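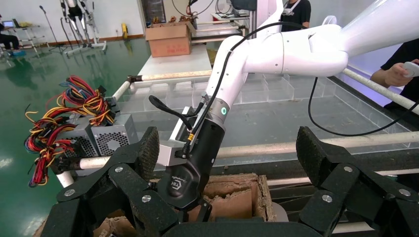

Monthly Walk-Through: Storage, Exits, Electrical, Yard
Cluvik building, main floor and mezzanine
Thu 8 November
Walked by: Colin Yeoman
Key: OK / FIX / WATCH / N/A. Comments typed up same afternoon, sorry for the shorthand.

EXITS AND WALKWAYS

1. All exit doors open fully from inside, no key needed
FIX. North door drags on the sill again. Opens, but you have to lean on it. Was planed in October and it's swelled back. Needs a proper rehang this time, not another planing.

2. Exit signs lit
OK. Sign over the stairwell a bit dim compared to the rest. Lit though.

3. Emergency lights come on with test button
FIX. Mezzanine unit dead. Everything downstairs fine. Battery I think, the charge light was on but it dropped out as soon as I pressed test. Spare is in the Renura cabinet, second shelf.

4. Main aisle clear to the painted line
WATCH. Clear when I walked it. Pallet jack was parked with the forks out into the aisle, moved it myself. Please drop the forks and park it nose to the wall.

5. Stairs and handrail
OK. Rail solid top to bottom. Nosing on the bottom step starting to lift at one corner, glue it before somebody catches a heel.

6. Outside landing and ramp
WATCH. Leaves. Slick when it rains. Broom is there, use it. Grit bin needs filling before the first freeze, lid hinge is cracked too.

FIRE

7. Extinguishers in place, gauge in the green, tag current
FIX. The one by the loading door is sitting on the floor, bracket pulled out of the drywall. Needs an anchor or move it over to the stud. Rest OK. Tags all current.

8. Sprinkler clearance, nothing stacked up near the heads
FIX. Same bay as last month. Top tier of the Ferrand cartons is too high. Took one layer down, the rest need the lift. Do not put them back up there when the next delivery comes, put them in the back bay.

9. Pull stations visible and reachable
OK. Coat hook next to the office one is a bad idea, a big coat covers it. Move the hook.

10. Fire door to the boiler room closes and latches on its own
OK now. Somebody had a wedge under it. Wedge is in my desk drawer and its staying there.

11. Cardboard and packing waste
WATCH. Baler area was full up to the guard. Needs emptying more than once a week this time of year. Keep flattened card away from the heater, I don't care how cold the floor is.

RACKING AND STORAGE

12. Load signs posted and readable
FIX. Bay with the 1,000 lb sign, somebody has put a shipping label over half of it. Peeled most off, number is readable, rest of it isn't. Order a new one. The 900 lb signs on the shorter beams are fine.

13. Uprights and footplates, no dents or missing bolts
FIX. End upright facing the loading door has a new dent, knee height, on the corner. Past what the gauge allows. Unloaded the bay and taped it off. Stays empty until the Solier guy has looked. The tape is not a suggestion.

14. Beam safety clips
OK. Replaced a missing one while I was there.

15. Heavy items low, light items up top
OK mostly. Paint cans on the top shelf of the supply closet, brought them down.

16. Broken or split boxes
WATCH. Retape or rebox before stacking. A split carton at the bottom takes the whole stack with it, we had that in October with the Ferrand returns and spent the morning sweeping.

17. Mezzanine gate
OK. Closes by itself. Keep it shut when you are not actually loading through it.

ELECTRICAL

18. Panels clear in front, 3 feet
FIX. Trash can and a mop bucket in front of the main panel. Moved. Tape line on the floor has worn off so I can see how it happens, needs retaping.

19. Panel directory filled in and correct
WATCH. Two breakers still just say "spare?" in pencil. One of them is not spare, it runs the dock light. Wrote that in.

20. Cords and plugs, no cuts, no tape repairs
FIX. Floor fan cord has electrical tape wrapped on it near the plug. Cut the plug off so it can't be used. New cord or new fan.

21. No extension cords used as permanent wiring
FIX. Break room microwave still on one. Third month running I've written this. Quote from the electrician for a new outlet is $395, please just approve it.

22. GFCI outlets trip and reset
OK. Sink and outside wall both fine. The reset on the outside one is stiff.

23. Space heaters
WATCH. One found under the front desk, off and unplugged. OK if it has tip-over shutoff and goes straight in the wall. I couldn't find any marking on it either way, so it's in the office for now.

LADDERS AND HAND TOOLS

24. Ladders: feet, rungs, spreaders, labels
FIX. Six foot stepladder is missing a rubber foot. Tagged out, chained up. Tall one OK.

25. Box cutters retract, blades in the blade bin
OK. Blade bin nearly full, swap it. Found a loose blade on the windowsill by the packing tables. Come on.

26. Pallet jack wheels and handle release
OK. Flat spot on one wheel, you can hear it. Not a safety item yet.

FIRST AID

27. Kit stocked and in date
FIX. No large bandages, burn gel expired. Rest good. Sign the sheet when you take something out, I only know it's gone when I look.

28. Eyewash station
OK. Ran it until clear. Weekly tag was missing a couple of weeks, whoever has it this month please do it and initial it.

29. Emergency numbers posted
WATCH. List by the office phone has the old alarm company on it. New sheet printed, needs laminating.

YARD

30. Dock edge and bumpers
OK. Left bumper loose at the top bolt, tightened.

31. Outside lights
FIX. Corner light by the dumpsters out. It's dark by the end of second shift now so this one goes near the top.

32. Dumpster lids and area around
OK.

DO FIRST
Racking upright, item 13. Stays taped.
Cartons under sprinklers, item 8.
Emergency light on mezzanine, item 3.
Extinguisher bracket, item 7.
Yard light, item 31.

Everything else by next walk. If you fix somthing write the item number and your initials on the sheet by the time clock, don't just tell me in the hallway, I'll forget.

Comments added after

Item 20: fan is in the scrap pile, new one ordered.
Item 7: bracket is back up, moved to the stud. Checked it, solid. CY
Item 1: door people can come Monday morning, use the loading door side while they work.
Item 24: replacement foot doesn't fit, wrong size. Ladder still tagged out. CY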